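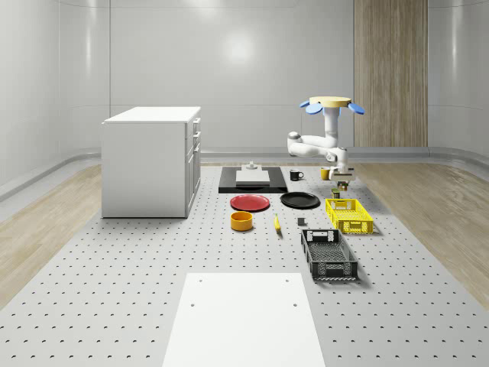
Dresitz open day at Ridcombe – anyone else go?

Home | Forums | Robots & Automation | Visits and Shows | Log in

wendle_k
Posted Monday, June 21, 2021

Just back from the Dresitz open day at Ridcombe and my feet are killing me, but what a good afternoon! They had the simulator up on the big screen, with the arm hanging down over all the kitchen bits, and Trinidad Barroso talked us through how they plan a pick before anything real gets moved. I'd put my name down for the 2 o'clock slot and ended up staying for the next one as well (nobody minded, there was tea).

What I liked was how ordinary the objects are. Mugs, plates, a bowl, a banana, a couple of crates. I went to the Olmedo one years ago and it was all shiny metal blocks, which told me nothing about whether the thing could ever clear my draining board.

5 likes | Reply | Share

pogsmith
I was in the morning lot. Nice people, but I'll be the grump – it's a simulation. I drove over from Skomcombe, nearly 601 miles it felt like, to look at a screen. I can do that at home in my slippers.

wendle_k
Fair, but the leaflet did say "simulated demonstration" on the front! And we could ask for things, which you can't do with a video. A lad near me asked to see it from close to the gripper and she switched the view over for us straight away.

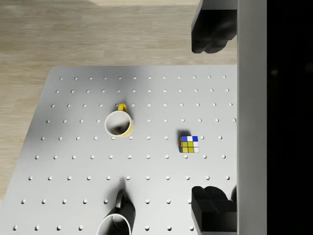 I had no idea how much harder it'd be to judge distances from up there. I'd have gone for a mug by the handle, and she said that's one of the things people argue about most in their office, handle or rim. I'm still a handle person.

tessellate4
Rim, every time. Handles are a pain, you have to know which way they're pointing before you start.

pogsmith
Agree with tess for once. And a simulated mug never slips unless somebody's told it how slippery it is, so I'd take any of it with a pinch of salt until they do it with real crockery.

wendle_k
I asked her about that, she said they're hoping to do a real one in September. Places will be limited to 3 small groups so keep an eye on the Ridcombe page. I'll bring the biscuits if pogsmith promises to come in his slippers.

pogsmith
Go on then. Is the parking any better round the back?

12 replies | 2 shares

We use cookies to keep you logged in. Accept | Settings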